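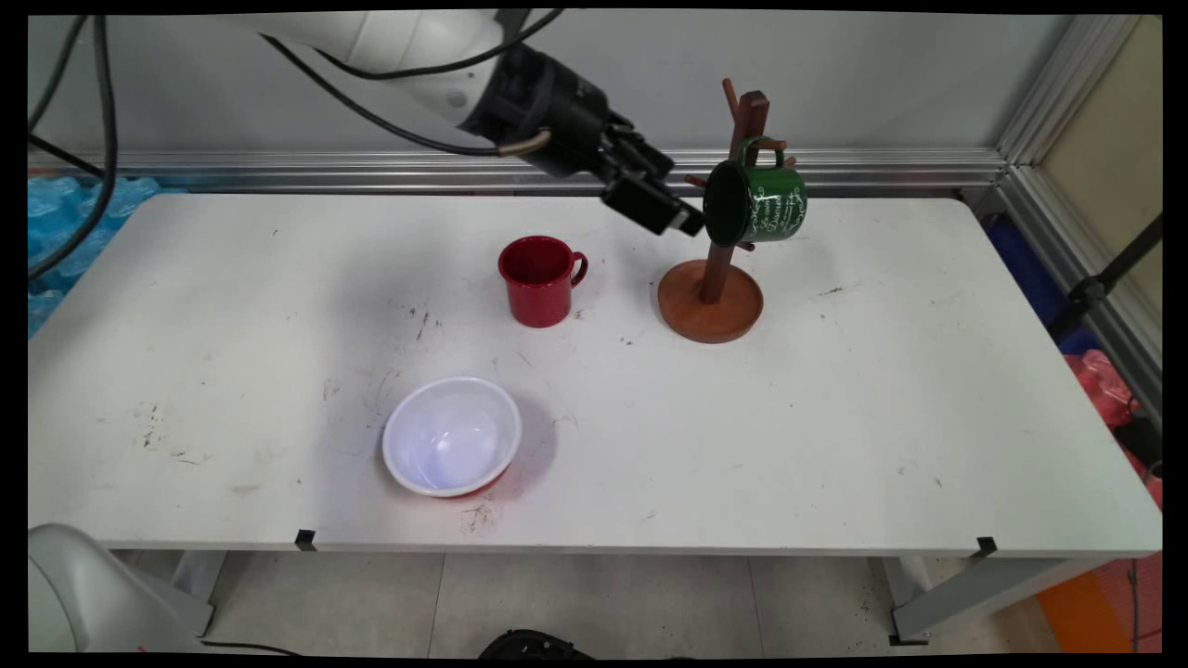

Page last changed: January. (Postage bit and the one on lettering.)

Mugs, mug trees and the odd bowl: questions we get

Quick answers to the stuff in the inbox. If yours isn't in the list, email, bottom of page. We're a small shop so give it a day or so.

Which mugs go on the tree?

Anything with a closed handle big enough to go over a peg. Enamel is easiest, light and the handle is usually roomy. Thick stoneware with a tiny ear handle, no. Try it with a finger: if your finger goes through with room to spare the peg will too.

Espresso cups mostly won't. Glass ones will but we don't love it.

Why does my mug hang at an angle?

They all do. The handle is on one side so the weight of the mug swings out and down, and the mouth ends up pointing sideways. Like the green one in the photo. Not a fault with the tree and not a fault with the mug. A deeper mug tilts more than a squat one.

If it's tilting so far that it slides along the peg, push it right in towards the post. If it still slides, turn it round and hang it from the other way, handles aren't always even.

The tree wobbles when it's full. Help?

Load it evenly. One mug one side, next mug opposite. Everybody fills the side nearest the kettle first and then it leans. Same when you take them off.

Also check what it's standing on. An old worktop with a dip in it will rock anything. Wipe underneath the base, we had one back as "warped" and there was a dried lentil stuck to it.

If it does rock on a flat surface with nothing on it, that's ours to sort, send a photo.

Is the base meant to be a different colour from the post?

Yes. Post is the dark reddish brown, base is more of an orange brown. Different pieces of wood take the stain differently. They get a bit closer to each other over time if they're near a window but don't count on it matching. If you want it all one colour ask for the Skoltwood plain, which has no stain at all, and do your own.

Can I hang them wet?

You can but tip the water out first and give the handle a wipe. Water sits where the handle meets the peg and the wood goes dark there. Once it's gone dark it's more or less gone. Best is leave them on the rack or a tea towel, then hang.

Worst thing you can do is hang them straight from the sink and let it all drip on the base. Round base, drip ring, every time.

How do I clean the tree?

Damp cloth. Dry cloth. Done. Not the dishwasher, not a soak, no bleach spray. Tops of the pegs collect dust if you only use half of them so do those too.

A bit of food-safe oil twice a year if it looks thirsty. Use much less than you think you need, leave it overnight, buff it before any mugs go back on or you'll have oily handles.

Can enamel mugs go in the dishwasher?

The Funar ones yes, plain colours, no problem. They do lose some shine after a lot of washes. If you like the gloss, and the red is the one where you really notice it, wash by hand.

For the ones with white lettering and scrolls: by hand please. We used to say top rack was ok. Changed our mind, the lettering goes patchy if it's knocked against cutlery week after week.

Microwave?

No. Metal under the enamel. We get this one more than any other. No.

Hob?

Plain ones on a low gas or electric hob, with something in them, yes. Never empty. Handle gets hot, use a cloth. Not the lettered ones. And we don't reccomend induction even though some of them will set it off, the base heats too fast and the enamel can crack.

My mug is chipped. Bin it?

Depends where. Chip on the outside or on the foot, carry on using it, just dry it well so it doesn't rust. Chip on the inside or on the rim where you drink, retire it. Pens, toothbrushes, a small plant. They make good scoops for bird seed.

Rust spot on an outside chip: rub with bicarb and a drop of water, rinse, dry straight away. It'll come back if you leave it sitting in the sink.

We don't sell touch-up paint and wouldn't drink from a mug that had been touched up.

It arrived with a tiny black line round the rim / a dot under the handle. Is that damage?

Dots where the handle joins, no, that's from the firing, the mug has to rest on something. A slightly thin edge at the rim is normal too. A flake you can catch a nail on is not normal. Send a photo and we'll swap it.

How do I get tea stains out?

Bicarb, warm water, leave it while you have your lunch, soft sponge. Not the green scourer. It'll shift the tea and the shine together. Doesn't matter so much in a white inside as you'd think but you will see the scratches on the red when the light's on it.

Lemon juice works for a short while but don't leave it in overnight.

Is the white bowl enamel as well?

No, plastic. People ask because it sits with the mugs. It's an everyday bowl, light, smooth rim, fine for washing-up odds and ends, salad, teabags on their way to the compost. Don't put it on a hob obviously. Picks up colour from beetroot and curry, and bicarb only half sorts it.

Can I get the bowl on its own?

Not at the moment, no. It comes with the starter set. Might change.

What's in the starter set?

Mug tree, 2 mugs, 1 bowl. You pick the mug colours on the product page. If you don't pick we send red and green, so do pick if you mind. Tea towel is extra.

Green mug, can I choose the words?

No, sorry. The lettering is part of the design and it's done before it gets to us. It is all the same on every one in a batch and we can't do names, dates or company logos. We did try names at Christmas once. Never again.

How many mugs should I buy?

However many you use in a day plus a spare. We get asked to fill the tree for people and then half come back. Start with 4, see how you go. If you live on your own two is plenty and the empty pegs are handy for a tea strainer, the oven glove loop, keys.

Should I put it near the hob?

No. Grease. It settles on the wood and on the mugs and goes sticky. Next to the kettle is fine if the steam isn't going straight at it. Back of the worktop, with enough room in front that you can lift a mug off towards you without taking the next one with it.

And leave some gap above. You lift up and then out, so a tree shoved under a low cupboard is a pain.

How do I take a mug off without the lot coming down?

Other hand on the top of the post. Tilt the mug up level, slide it off the end of the peg. Don't yank. Small children: low peg on the side facing them, or better, keep the tree out of reach and give them the cupboard.

A peg has come loose

Happens in dry houses, central heating. Pull it out, spot of wood glue, push back in at the same angle (pegs tip up slightly, if you put it in level the mug will walk off the end). Leave 8 hours before you hang anything. If it's snapped we'll post a new peg free, tell us which tree.

Do your trees fold or come apart for packing?

Post unscrews from the base. Bit stiff first time. Wrap the post in a towel, pegs are the bit that gets broken in a move. Mugs one inside another is ok for enamel if there's a sheet of kitchen paper between, otherwise they scratch or jam. If two mugs are jammed: cold water in the inner one, warm round the outer one, twist gently. Don't lever with a knife.

Delivery, how long?

Orders in before 2pm go the same day from the Sithole Road unit. Later than that, next working day. Trees go in their own box now so you may get two parcels that don't turn up together. Wait a couple of days before you email that the mugs are missing, they're usually just behind.

Postage is the same price for one mug as for a set, which we know is annoying. Club together with someone.

Returns?

17 days from when it lands with you. Unused, dry, in something that'll survive the post. You pay postage back unless it was our mistake or it came damaged, then we do. Mugs that have had tea in them are used mugs. We can tell.

Can I come and see them?

Yes, the unit has a counter. Email first though, we're often out the back and don't hear the bell. Card only.

Do you do other colours?

Red and green all the time. Blue comes and goes. White is waiting on the supplier and we've no date so please dont ask for one. Cream is finished for good.

Can I mix brands on the tree?

Course. It's a stick with pegs.

Shared 17 times | 2 comments

Related pages
Looking after enamel: the long version
Oiling small wooden things
Funar mugs, all colours
Skoltwood plain mug tree
What to do with a chipped mug
Seconds shelf

Surora kitchen things, Sithole Road unit. Email us from the contact page | Delivery | Returns | Privacy
© Surora. All rights reserved.
Back to top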